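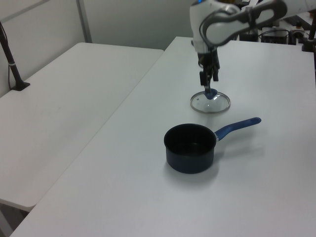

Small saucepans and glass lids: your questions

Last updated 04/10/2021. Typed up between orders so forgive the spelling. If it's not answered here, email the shop and Faith or Alby will get to it.

Do the small saucepans come with a lid?
The Radness ones do, glass with a metal rim. The older Senotham line was sold pan only. If you bought a Senotham before August you'll need to order the lid on its own.

Which size lid do I need?
Measure across the top of the pan, inside edge to inside edge. Not the base. Not the outside of the rim. The base is always smaller and we get a lot of returns over that one. In between sizes, send us a photo with a ruler across it.

Can I use another brand's lid?
Sure, if it sits flat. Doesn't need to be a matching set. A lid that rocks will spit water all over your cooktop when the pasta gets going.

My knob's come loose. Is the lid wrecked?
No. One screw, underneath. Hold the knob still and turn the screw from below, Phillips head, snug and then stop. Don't crank it. Overtightening is how glass lids crack, Dwayne has done two.

Can I buy just the knob?
Yes. Blue, black or red. Comes with screw and both washers. Use both washers, the rubber one goes against the glass.

Knob and handle don't quite match, different blues?
Normal. Different parts, different batches. We can't colour match them, sorry.

Oven safe?
Pan with a plastic-feel handle: no. Lid: up to 200 degrees Celsius without the knob, but then you've got a lid with a hole in it, so really just use foil.

Dishwasher?
Lids yes, top rack. Nonstick pans, the maker allows it but we'd wash by hand. Warm water, soft sponge, thirty seconds. The finish goes dull and chalky after a while in the machine and that's not covered.

There's water trapped under the metal rim of my lid
Happens to all of them. Stand it on edge in the rack overnight. If you see brown spots, baking soda and an old toothbrush, rinse, dry it properly with a tea towel.

What utensils for a nonstick interior?
Wood, silicone, nylon. No whisks unless they're coated. No forks. No stirring with the knife you just had in your hand, we know you do it.

Can I heat it empty to dry it?
Please don't. A little pan gets very hot very fast and it's hard on the coating. Wipe it.

How high should I run the burner?
Medium for nearly everything. Smallest burner you have. On gas keep the flame inside the base, if it licks up the side it'll scorch the handle. Hammad keeps a drawer of melted ones to show people.

Does it work on induction?
Fridge magnet test. Sticks firmly to the bottom, yes. Slides off, no. Check the base size on your cooktop too, some hobs won't pick up a small pot at all.

Handle wobbles where it meets the pan
Look for a screw at the metal collar. Quarter turn usually does it. If it's riveted, stop using it and send it back, we don't repair rivets.

How do I store them without scratching?
Lid off, tea towel or paper plate in the pan, next one on top. Lids upright in a rack or an old file holder. Upside down on the pan works too if your shelf is short, knob pointing in.

What's a pan this size good for?
Porridge for one. Two or three boiled eggs. Melting butter, warming milk, gravy, leftover soup, frozen peas. Custard if you're patient. Not pasta for four.

The glass is chipped at the rim, still OK?
No. Bin it, wrapped in newspaper. Tempered glass with a chip can let go all at once. Don't put it in with your bottle recycling either, it's a different glass and most depots don't want it.

How long for replacement lids?
In stock, 6 business days. Vlček lids come in from overseas, allow 7 weeks. We'll email when they land.

Returns?
Unused, in the box, with recipt. Wrong size lid we'll swap no charge, you pay the postage back. Mark the parcel Attn: Štefánia Polák, Returns, or it will sit in the wrong pile for a week.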